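Hedberg Hall > Diary > April

Soap, continued

Up at half past five with a stiff thumb. I have had jobs that gave me a bad back and one that gave me a bad temper, but this is the first to go for the thumb. It's the squeezing. You close the gripper on the soap, lift the soap, move the soap, open the gripper, and then somebody at a desk says "again", in a perfectly pleasant voice, until lunch.

We are still on bathrooms. Kitchens were meant to start last week but the Ásgeirsdóttir list came back with two more pages of bathroom on it, so the sinks stay out on the floor and the toasters stay in their boxes. 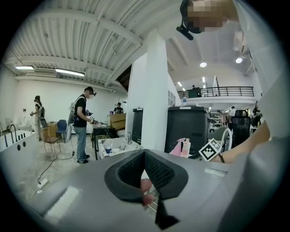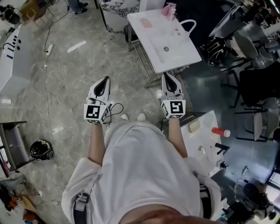 The first thing I did this morning was fail to log in. Tiltis has been updated overnight, and it now wants you to say which hand you favour before it will let you record. Fair enough, except that it then asks again before every batch, as if I might have changed my mind over a cup of tea. By the fourth time I was tempted to put "neither".

Then calibration. You hold both grippers up, turn them this way and that, touch the fingertips together, put them down, pick them up. Done properly it looks like somebody guiding a very small aeroplane to its stand. Mine passed on the third go. The left one drifts. I've said so on the fault sheet twice and both times the answer has been "please recalibrate", and I suppose I can't say they aren't reading it.

Task for the morning: take bar of soap from rim of sink, place in basin, return to rim. The instruction sheet says to do it "naturally". I would like to meet whoever wrote that. I have been putting soap down for most of my life without a thought and now I can't do it at all. I approach it like a man defusing something. The reviewer's note on my first batch said "hesitant before contact", and I read it on the bus home and felt it applied more widely.

The trouble is that the model learns whatever you do, not what you meant to do. If I pause before the soap every time, then somewhere down the line there will be a machine that pauses before soap, for ever, with great dignity. One of the earlier groups all had the habit of tapping the object once before picking it up, and the trained version came out tapping everything. It tapped cups. It tapped a sponge. They had to throw out a fortnight's worth and start again, and there is now a line in bold on the sheet about tapping, which of course makes you want to tap.

So you vary it. Come in from the left, come in from the right, stand a bit closer, use the other hand. Move the soap between takes. Drop it sometimes, because they want the recovering as well, though you mustn't drop it on purpose in a way that looks like on purpose. I am bad at this. My accidental drops get marked down as staged and my real ones get marked as excellent.

Each take has to come in under 42 seconds or Tiltis cuts it off. Soap is fine, soap is quick. The pump bottle is the one that eats the clock. You steady it with one gripper and press with the other, and the steadying one slides, and the bottle sets off across the rim like a curling stone. I got six good ones out of it before the break and felt I had been in a fight.

Total before lunch: 32 accepted. The target for the week is 300 each, so I am behind, though less behind than yesterday, and well ahead of where I was on my first day, when I recorded a whole batch with the thing paused.

Lunch on the steps outside. Cheese roll. Caught myself picking it up with finger and thumb held out flat, straight down from above, wrist locked. This is getting into everything. On Sunday's crossword (done late, as ever) I put the pen down, checked it was level, and waited for the beep.

Afternoon was taps. Lift lever, wait, lower lever. No water comes into it, the things aren't plumbed in, so you stand there being patient with a dry basin. I thought this would be the dull part and I was right, but it was a restful sort of dull. You get into a rhythm. I worked out what I'm going to do about the shed roof. I don't know if that gets into the data. If a robot one day stops halfway through someone's bathroom and starts thinking about felt, that was me.

About three there was a long halt when the Ralon headset I'd been given decided it couldn't see my right hand. I could see my right hand. We went back and forth over this. A restart cured it, then the halt had eaten up the slot and I had to give up my sink and go and do towels, on the grounds that a towel doesn't mind what time it is. I am told towels are very hard for a machine. They're no picnic for me either. The accepted fold is thirds, then half, and at home I have always done half and half again, so for an hour I was being corrected on my own airing cupboard.

Asked at the end of the day whether any of it works yet. The answer was that last month's version can put a bar of soap into a basin most of the time, if the soap is pink. Other colours it regards with suspicion. Hence two more pages of bathroom, I gather, and hence a shopping list on the board tonight that just says SOAP (NOT PINK), underlined.

Handed in the kit, signed for the kit, went back because I'd walked off with the wrist strap still on. Thumb in a bowl of warm water as I write this, or rather I'm writing with the other hand, so apologies to whoever transcribes it, meaning me.

Tomorrow: lids.

14 shares | 3 comments

More from the diary
Towels, first attempt
On being told to reach more naturally
The tapping business
What I spend on plasters
Induction day, with biscuits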